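Small Board, Big Colours: sorting and building blocks for shared play

Student project report, Product Design, second year
November 8, 2018

1. Background

The project began in September with a brief from Loureiro, a small workshop that makes wooden toys and kitchen boards. They wanted a set of shape blocks that could be sold together with one of their serving boards, so that the board would be used as a play surface at home and then go back to the kitchen. Our group was asked to work out the shapes, the colours and the size of the board, and to try the set on a table.

The working name of the set is Nilum. Loureiro already sells a plainer set called Orkano, which has cubes and cylinders only, and we used it as our starting point.

2. What we were asked to do

The brief asked for blocks that a child of three could hold in one hand, in more than one shape and more than one colour, so that the same set could be sorted in different ways. It also said that the board should be left unpainted. Loureiro gets its boards as glued strips from offcuts, and the light and dark bands are part of how their products look. We were not allowed to change the wood.

The budget for materials was 220 euros. We spent most of it on hardwood for the blocks and on water-based paint. Sandpaper and glue came from the school workshop and are not counted.

3. Choosing the shapes

We first drew a long list of shapes and cut test pieces from card. Ovals were dropped early on as they looked too much like badly made circles. A crescent was cut in wood but one tip snapped when it was dropped on the workshop floor, and we did not make another.

The shapes we kept include the cube, cylinder, triangle, hexagon, star and heart. The heart caused some discussion. It takes longer to sand than the others, mainly in the notch between the lobes, and it needs a fairly flat point if it is going to stand up. In the end we kept it as it was the one people picked up first when the blocks were put out at our mid-project review.

The star has a similar problem with sanding. The inside corners were done by hand with folded paper wrapped round a thin file. Our first stars were too sharp at the points and had to be rounded off.

4. Colours and paint

We used red, yellow, blue and green. We tried a purple but it was too near the blue in the evening light of the studio. Each block is one colour all over.

Paint was put on with a small foam roller and left overnight between coats. We used 2 coats on every block. Rollers were quicker than brushes, but they have to be washed straight away or they go hard. For fine sanding between coats we used 320 grit at first and then moved to 324 sheets of offcut paper from the print room as dust covers, one under each block while it dried - this sounds like a lot, but they stick to the paint and can only be used once.

5. The board

The board we used is maple and 300 mm on its short side. We had thought about a raised rim to stop blocks rolling off. Loureiro did not want one, as a rim would make it useless for bread, so the board stayed flat. The cylinders do roll if they are put down on their sides. Standing on end they are fine.

The stripes turned out to be useful in a way we had not planned. They work as rows. You can ask for all the yellow blocks on one stripe, or line up one of each shape, without drawing anything on the wood.

6. Trying the set on the table

We tried several layouts, starting with single colours and then mixing them. The layout in Figure 1 has matching shapes placed near each other, with a red pair behind a green pair.

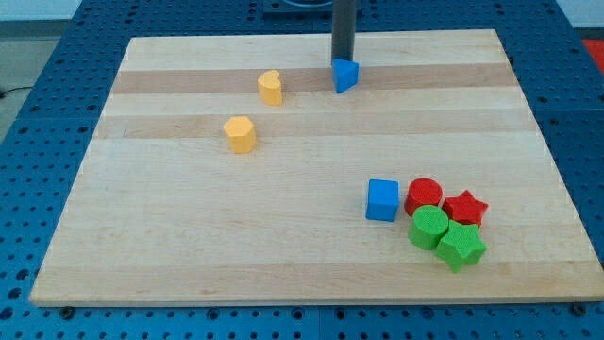
Figure 1. Blocks on the striped maple board. Yellow heart and hexagon to the left, blue triangle near the far edge, cube, cylinders and stars at lower right.

A red cylinder and red star with a green cylinder and green star in front of them can be sorted by colour in one direction and by shape in the other. We think this pair of pairs is the best first exercise to print on the packaging. The heart was stood upright for this layout.

7. Packaging

Loureiro passed our sketches to Mimix, who make their boxes. We suggested a cotton bag for the blocks and a card sleeve for the board - no plastic. The sleeve has not been made yet.

8. What we would change

The heart needs a wider base. We would also make the cylinders slightly shorter, and agree on the paint before cutting anything, as we lost most of a week waiting for the second green to arrive.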